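2 min read

Larkamell cricket club opens winter coaching camp to under-19 players

LARKAMELL, 2022-12-29 - The Larkamell District Cricket Club will run a winter coaching camp for under-19 players, the club announced today. Applications are open now and close when all 43 places are filled.

The camp will be split between the indoor nets at Trurura and the club's home ground. Players traveling from outside the district can stay at the Khalaf Hostel, where the club has booked beds for the full length of the camp.

Batting and spin bowling will take up most of the sessions - the under-19 side was bowled out for under 200 in most of its matches last season. Selectors will name a squad in April.

The club has set a target of promotion to the top division by 2026.

Application forms are available from the club office.

Search this site
Shares 2 Comments 1

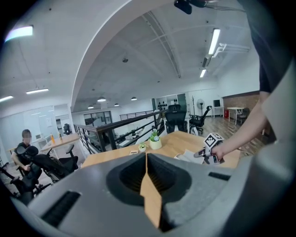 Trurura Nets Regular: Glad to see spin getting proper time at last. Will wicketkeepers have their own sessions, or do they join the batting group?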